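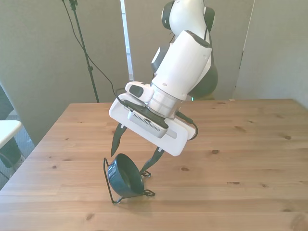

Small teal bowl, tilted in a black wire stand.

Household Tips: Keeping Papers and Proof for Small Claims Court
By Ornella Colombo
October 2020

Print this page
E-mail this page

Most small claims cases that start in a home are about a repair, a deposit or a delivery. The person who brings the better paperwork usually has the easier morning. These tips are for ordinary households and are not legal advice. Rules differ from state to state, so call the clerk of your local court before you file.

Start a folder the day the trouble starts. A plain paper folder is fine. Write the name of the other party on the tab and put everything in it, including the envelope if the postmark shows a date.

Copy thermal receipts right away. The shiny kind from a cash register fades, faster on a sunny windowsill or in a glove box. Photocopy it onto plain paper and staple the original behind the copy. Don't put tape over the print, as the adhesive can turn it blank.

Take the photo before you clean up. If a water heater leaks on the floor, take one picture from the doorway, one from close up, and one with a ruler or tape measure next to the damage. Leave the files as they come off the phone and crop only a copy.

Keep the broken part. A cracked valve or a snapped hinge goes in a zip bag with a slip of paper giving the date and the room it came from. Let metal parts dry first or they will rust in the bag.

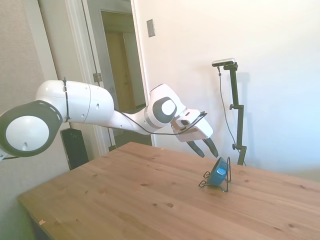
Glass and china should be wrapped in plain newsprint and boxed with the chips in a separate envelope. Don't glue anything back together until the case is closed. A repaired dish is hard to argue over.

Write down phone calls within 24 hours. Date, time, who called whom, what was said. Two or three lines will do. My neighbor Vy Dương took a contractor to court over a $300 deposit and had all her calls in a spiral notebook, one to a page. The judge asked to see it and read most of it.

Follow up in writing. After a call, send a short letter or e-mail repeating what was agreed. Keep the tone flat. Anything you write may be read out loud in a courtroom - and so may anything you text at midnight.

Send a demand letter before you file. Some courts expect one. Say what happened, how much you want and the date you want it by. Mail it in a way that gives you a receipt, and put the receipt in the folder.

Make three sets of everything. One for the judge, one for the other side, one for you. Number the pages in the bottom corner with a pen. If you have more than 25 pages, add a list at the front.

Get repair estimates on paper. Two are better than one. Ask for the shop's name, a date and a signature. A price somebody gave you over the counter won't help much.

Look at the calendar. If your lease or contract gives you 60 days to complain, count from the date printed on it and mark the last day in ink. The court has its own filing deadline too, and it is a separate one.

On the day, bring the folder, a pen and the broken part if it fits through the door. For anything bigger, use the photos. Ask the clerk beforehand whether pictures on a phone are accepted - many courts want prints.

After the ruling, keep the whole folder. A judgment still has to be collected, and you may need the papers again.

Print this page
E-mail this page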